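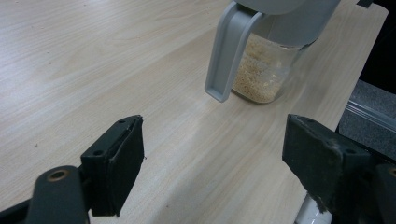 The grain container with the gray lid, between the two open fingers.

For the last part of November I have worked almost only on one question: how wide is the gripper open at the moment when a frame is taken? It sounds like a very small question. I write this post mostly for Margaux Langlois, who will take over the tooling from me, but maybe it is useful to other people who use a hand-held gripper to record demonstrations.

Our recording tool is called Tetham. It takes the video from the wrist camera and gives back, for each frame, a pose and an opening width. The pose was always fine. The width was the problem. When I trained a policy on the first set, it closed the fingers too early, before they were on both sides of the object. With a narrow object this does not matter so much. With a wide container it pushes the thing away.

I first believed the policy was guilty. I changed the learning rate, I changed the history length, I trained again for 17 hours. The result was the same behaviour, only smoother. Then Solène Delaunay asked me to plot the width from the labels against the video, frame by frame, and I felt a bit ashamed that I had not done it before. The width curve was ahead of the picture. The fingers in the picture were still open and the label already said they were closing.

The reason was in my own code. Tetham reads the width from one stream and the images from another, and each stream has its own clock. I had aligned them at the first sample and after that I trusted them. Over a short recording the error is too small to see. Over a long one it grows, and my long recordings were exactly the ones with the careful approaches, where timing is most important.

The repair has two parts. The first part is boring: both streams now get their time from the same computer clock, and I measure the camera delay at the start of each session. I open and close the fingers quickly a few times, find this movement in both signals, and shift one until they agree. The function is called align_streams and it lives in the same file as the loader.

The second part I like more. The pads are dark and the table is pale, so the inner edges of the fingers are easy to find in the lower part of the picture. I wrote a small check which looks for those two edges and estimates the width from the image alone. I don't use this number for training. It is only there to disagree with the label. If the two are different for many frames in a row, Tetham marks the recording and I look at it myself.

The check has its weak moments. Foam does not give a clean edge, and the right pad is quite frayed at the bottom, with some lint on it, so the edge jumps by a few pixels from one frame to the next. A median filter helped. Shiny places on the table were also difficult. My first threshold was a fixed brightness, and a bright reflection moved the estimate even when the fingers did not. Now I compare each column with its neighbours and the reflection bothers me much less.

I ran the check on 1,000 old recordings. It marked 500 of them, and this was a sad afternoon. Most could be saved with the new alignment, because the quick open and close is often there by accident at the beginning, when the person tests the trigger. For the others I have no good anchor, and I put them in a separate folder. Please don't train on this folder, Margaux.

There is still the question of transparent objects. The segmentation model we took from the Renaud branch sees the gray lid and handle well, and it sees the grain, but the clear wall above the grain it often gives to the background. So the object mask comes in two pieces, and the grasp planner proposes to take only one of them. For the moment I join pieces of the mask when one stands directly over the other and the gap between them is small. I know this is a rule made by hand and it will fail on a shelf.

I would also like to give the planner some idea that a handle on one side changes which approach is good. Solène thinks the policy should learn this from the demonstrations alone. She may be right, but I want to see it first with correct width labels.

The new training run started this evening at seven, with the cleaned set and no other change. I left the old config beside the new one so the two curves can be compared in the same plot.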